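Plollham Neighbours Help Board
Home and kitchen > Tables and surfaces

Crumbs and scratches on wooden table after snacks

Posted by curnano_flat5, 13th October

Hello all. We have a wooden table, medium brown with dark grain, and we eat snacks on it every evening. My problem is that the crumbs go into the grain and I don't see them until the light comes from the side. Also I am afraid of scratches when I push the tray and the plastic box over the wood. The table is from my wife's aunt and I want to keep it nice. Do you put a cloth under everything, or is there a better way? I wipe it 2 times a day already.

3 replies

Warneck_Lane
Just use a tablecloth. We have one since 5 years and no problem.

Upadhyay
I would not put a cloth. Crumbs go under it and then you rub them into the wood each time somebody leans on it, this is how I got my own scratches. I use one tray with a raised rim for the plates, and one clear box where all wrappers go. When we finish, I lift the tray – never push – and shake it over the sink. After this I wipe the table with a soft cloth, a little damp, always along the grain, and then with a dry one.

Please look also under the tray and the box. One hard grain of sugar is enough to make a line. I paid 33 pounds in November to repair such a line, so now I am careful.

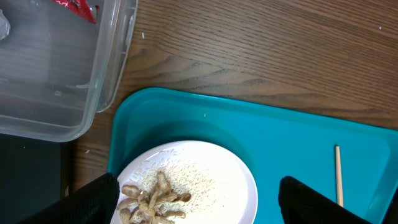 Filed under: Wood care, Trays and storage

The teal tray is good for this because a white crumb shows on it very well. On the brown wood a small white bit is also easy to see, but the toast crumbs are not, so for these I pass my hand flat over the table. The box is clear plastic, and I put any wrapper in it at once when the packet is opened.

curnano_flat5
Thank you both. I will try to lift the tray. Is the damp cloth safe if the table has only oil on it and no varnish?

Upadhyay
Yes, if you squeeze it well and dry the table after. Try first on a corner.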